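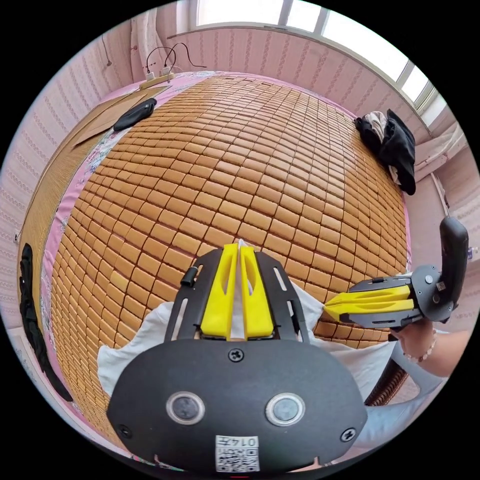
May, bedding notes, bench 2 and the spare room

Second round with the bamboo tile mat and I'm a convert. Last month I called it a car seat cover for beds (sorry, Natália!) but after three nights on it I've stopped kicking the sheet off at 2 a.m. It feels cool the moment you lie down, then it just keeps letting air through between the tiles. The Urkville store had it in tan only. Fine by me, it looks great over the pink floral sheet.

Today was care and cleaning, mostly. What I want out of this is a routine a normal person would keep up with at home.

Start 9:40. Weighed a spare mat dry on the Kudance scale, then wiped it with a white cotton cloth wrung out hard, going along the rows. Weighed again after. It had picked up 17 g, far less than I'd feared. Window open, mat flat, and it was back to its dry weight before lunch. Lovely result.

Second pass with the cloth left wetter, dripping a little when squeezed. 44 g this time, and the cord between the tiles stayed damp well into the afternoon. The tiles themselves don't seem to care. It's the cord I'd worry about, so: wring it until your hands hurt.

Going across the rows is worse, by the way. The cloth catches on the tile edges and you end up with fluff in the seams. Along the rows it glides. I tried the blue microfiber too and it snagged straight away, so back to plain cotton, folded in quarters, fresh side for every strip.

Folding the cloth flat on the mat is oddly pleasant (firm surface, nothing sinks) and much easier than on the bare mattress. Corners pull out square with one tug.

Soap: one drop of the Jireš stuff in the bowl is plenty. Two left a film I could feel with my palm, and I had to go over it again with clean water.

Storage: roll, never fold. Tiles on the outside of the roll. Roman tied his with an old bathrobe belt and it works better than the strap it came with.

Still to do:
- sun test on the balcony, one half covered
- ask Ostier if they sell replacement cord
- try a thin sheet on top for people who get hair caught (Natália does, I don't)
- second sleeper, heavier than me. Roman has offered!

Left off at 4:15, mat back on the bed. Can't wait for tonight.

Comments

Natália Baláž: Apology accepted. Put me down for the thin sheet test, I have lost enough hair to that thing.

Roman Piątek: The belt stays with my mat, find your own. Did you weigh the cloth as well, before and after? Would like to see how much water it gives up per strip.

Natália Baláž: Also, can we do the pillow version next?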